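3. Recogida de demostraciones en simulación

3.1. Punto de partida

La manipulación de prendas sigue siendo uno de los terrenos más fértiles, y más ingratos, para el aprendizaje por imitación. Una tela no tiene una pose: tiene infinitas, y cada contacto la cambia. Por eso nos entusiasmó comprobar hasta dónde se puede llegar con un conjunto de ejemplos reunido por completo en un entorno simulado, Kelik, antes de pasar por el banco real. En esta sección explicamos cómo se generaron las demostraciones de Cetumach, qué se registra en cada una y qué criterios seguimos para conservarlas o descartarlas.

Cada episodio arranca con una prenda sobre la mesa y termina cuando el operador da por buena la configuración final. Los operadores teleoperan los dos brazos a la vez y disponen de las vistas de muñeca, muy próximas al tejido, además de una vista general. Las primeras resultan decisivas en los agarres por el borde, donde un error mínimo deja a los dedos cerrándose sobre la mesa.

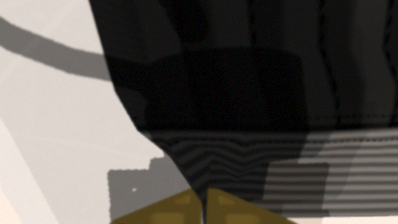 El registro guarda, para cada instante, las imágenes, las posiciones articulares, la apertura de las pinzas y la orden enviada por el operador. Conservamos también el estado de la malla de la tela. La política no lo recibe nunca como entrada, pero nos ha dado muchísimo juego en el análisis: permite localizar el momento en que un pliegue se pierde y volver a él cuantas veces haga falta.

3.2. Variación y filtrado

Definimos 18 tipos de prenda y reservamos 3 de ellos para la evaluación. Dentro de cada tipo varían el color, la rigidez, la fricción con el tablero y la iluminación. Este último factor merece un comentario. En las primeras versiones trabajamos con luz difusa y las políticas aprendían deprisa, pero se desorientaban en cuanto un brazo proyectaba su sombra sobre la tela. Al introducir fuentes direccionales, con sombras marcadas de brazos y cables, el aprendizaje se volvió más lento y el comportamiento, mucho más estable. ¡Fue una de las sorpresas más gratas del trabajo! 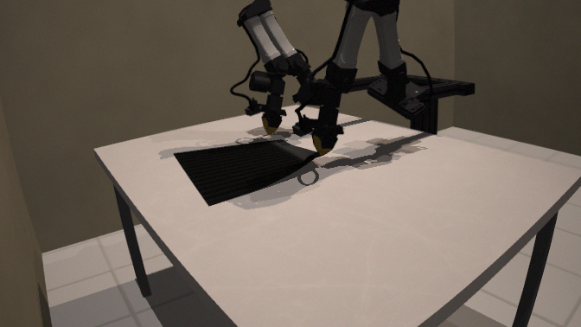 Figura 2. Entorno de Kelik con los dos brazos sobre la mesa y una prenda oscura.

La coordinación bimanual se anota con el esquema Courtois, que divide cada episodio en fases (aproximación, agarre, tensado, traslado y suelta) y asigna una etiqueta a cada brazo por separado. Trece operadores participaron en la recogida y dos revisores repasaron las anotaciones. Se descartan los episodios con penetraciones visibles entre dedos y malla, así como aquellos en los que la tela cae fuera del tablero. Los reagarres, en cambio, se mantienen: un operador que falla, abre la pinza y vuelve a intentarlo enseña a recuperarse, y esa conducta apenas aparece en los conjuntos depurados en exceso.

El filtrado automático se ejecuta con Skurkivton, nuestra herramienta de revisión, que reproduce las órdenes grabadas y compara la malla resultante con la original. Cuando ambas divergen por encima del umbral, el episodio pasa a revisión manual. Los parámetros de la comparación se detallan en el apéndice, junto con el formato de los archivos.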